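August 2020

Another long day at the bench in Clislow, and a good one, I think! Châu Phan came in early with a thermos of coffee to share (bless her), and we went straight back to plastic bags, which have taken over my life since we finished with the boxes. The count stood at 1246 examples when we started and we added 13 before lunch, the pink bag giving us the most trouble, as thin bags do.
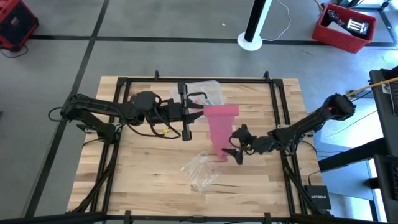 How many examples will the arms need before they can manage a bag without us? Châu guesses about 3265, going by how the Skindis set went, and I've written that on the whiteboard in big numbers.

My wrists ache a little from steering, but I went home happy. Tomorrow we try the bags with both of us taking turns, and I must remember to label the morning's files before I touch anything else.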